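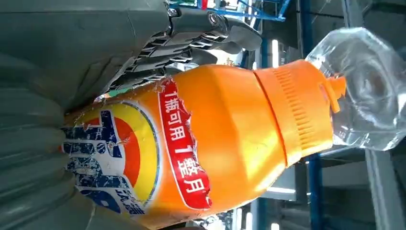 Data cards / Grasping

Home Data cards Methods Downloads Changes Contact

Weten Wrist Grasps: data card

Version of January 26, 2024

Weten is a set of 1165 recorded grasps made with a multi-finger robot hand and a small camera at the wrist. We collected it to study one question: can the hand know, from the wrist view only, that an object will slip before the arm begins to move it away? The method we test on this data is called Grakent and it has its own README in the same folder.

What is in one record

Each record is one grasp. It contains the wrist video, the joint positions of the fingers, the motor currents, and a label. The video starts when the hand begins to close and stops 6 seconds later. The label is "held", "moved in hand" or "lost". It was given by a person who watched the video together with the current curves.

Objects

There are 70 objects. Most of them are used household packages, and we wanted them used. In an earlier set, Jodby, all objects were new and clean, and a model trained on it learned to find the printed label and to guess the object pose from the print. With old packages this does not work so well. The orange bottle is a good case: the red band with "1瓶可用1整月" is torn along one edge, the round logo is scratched so much that the blue letters are only fragments, and a clear plastic bag is around the neck and cap. The bag reflects the light and has no fixed shape, so a segmentation of the bottle often ends at the wrong place.

Please do not clean the images or paint over the bags before training. If you do it, report it.

View and occlusion

The camera sits very near to the palm. In many records the palm takes the whole left side of the image, and the fingers come down from the top over the object. We kept this view because contact happens exactly there. The price is that the far end of a long object can leave the image. The background is our work hall, with blue steel beams and strong lights, and it was not covered with cloth. Overexposed spots are normal.

Split

240 records are for testing. The split is by object, so no test object appears in training. Bags were handled as part of the object — the same bottle with and without its bag stays on the same side of the split.

Result so far

Grakent uses the wrist image and the motor currents together. On the test part it finds "moved in hand" more often than our baseline MacLeod, which uses only currents. For "lost" the two are equal inside the noise. For objects in clear bags Grakent gives too many false alarms: the bag changes its reflections when the fingers close, and the model takes this for motion of the object. We tried to train with random bright spots added. It helped a little for smooth bags and not for crinkled ones.

Known problems

Some labels between "held" and "moved in hand" are a matter of opinion. We will publish a second opinion for these in February. The currents of the thumb are noisy in the first records and should be filtered before use.

Previous Next Back to data cards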